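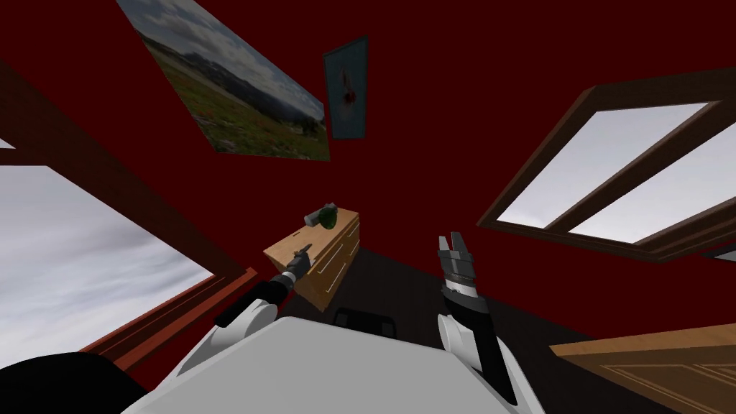 Birsen Ağca noticed the fault at a quarter to four in the afternoon, when she was looking for something else. She runs the simulation group at Dekham, where two-armed robots learn household jobs in virtual rooms before any of the software reaches a real machine. She had opened a log to check how long the robot took to open a drawer.

"The left gripper was pushing on the front of a dresser with far more force than the limit allows," she said. "The limit was on. The log said it was on. And the run was marked as a success."

The controller is called Ullar. It was trained over the winter in a set of simulated rooms with dressers, tables and windows, and it had passed its acceptance test in March. Ağca went back through the 2,342 runs in that test and found the same thing in 602 of them. In each one the arm had gone over its contact limit while the gripper was close to a piece of furniture, and the safety stop had not fired.

I spoke to her and to Sepehr Hashemi, who wrote most of the monitoring code, in the meeting room on the second floor. Hashemi had brought a printout of the part that failed. It was less than a page long.

"The monitor reads the force at the wrist and compares it with a number," he said. "To do that it has to know which way the wrist is facing, so it can take out the weight of the gripper. It was getting that from the torso. When the torso leaned, the monitor was using an old value."

The old value came from a change made to save computing time. The torso angle was updated only when the base moved, on the assumption that the robot would drive up to a piece of furniture, stop, and then work upright. Ullar had learned to lean while standing still. With the lean missing from the sum, the monitor took part of the push for the weight of the hand and subtracted it.

"It did the arithmetic right," Hashemi said. "It had the wrong angle going in."

I asked why the test had not caught it. Ağca said the test counted a run as good if the drawer opened and no stop was recorded. A missing stop looked the same as a safe run. There was also a contact check on the furniture itself, but it had been turned off in the dresser rooms after it gave false alarms - she was the one who approved that.

"I signed it. I remember thinking we would turn it back on in a week."

Nothing was damaged and no one was near a moving arm. The software was two days from being loaded onto a machine at the Aydoğan site, where people work in the same room as the robots. The load was canceled that evening. Cloltonari, which supplies the arms, was told the next morning, and confirmed that the joints have a separate torque cutoff of their own. Ağca does not take much comfort from that. The cutoff protects the motors, she said, and it is set too high to protect a hand.

The fix took Hashemi an afternoon. The torso angle is now read on every cycle, and the monitor stops the arm if the reading is old. Checking it has taken longer. The group wrote 89 new test cases in which the robot leans, twists or reaches low, and each has to end in a stop. At the time we talked, 2 of them still did not, both with the right arm raised and the left one in contact.

"We know where the delay is in those," Hashemi said. "We don't know yet why it's only that side."

The furniture check is back on, false alarms included. Ullar will stay in simulation until the last cases pass, and Ağca has not given Aydoğan a new date.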